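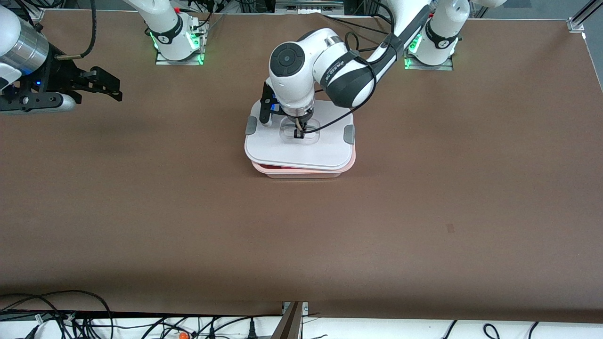 By the Griton Studio Office, Customer Commissions

Filed under: Studio News, Framing & Finishing

Griton Studio has revised its procedure for the repair and reframing of family pictures, effective from July. The new procedure applies to paintings, prints and needlework brought to the Pukutwood workshop, including pieces framed by us at any time after 1992.

Customers are now asked to complete a condition form before leaving a piece with us. The form records the size of the work, any existing marks or tears, and whether the original frame is to be kept. Pieces under glass should be wrapped flat in clean paper, with tape across the glass only if it is already cracked. Please do not remove old backing boards at home – labels and handwritten notes are often fixed to them, and we return these with the finished piece.

A written estimate will be sent within 3 working days and will remain valid for 30 days. No work begins until the estimate has been signed. Customers may choose between 2 finishes for replacement moldings: the plain Onier profile and the deeper Michalík profile, which is better suited to canvases on thick stretchers. Samples of both are kept at the front counter.

Work left for estimate before July will be handled under the earlier terms. Finished pieces may be collected on any weekday or on Saturday until noon. A signed receipt is required at collection.

4 shares | 0 comments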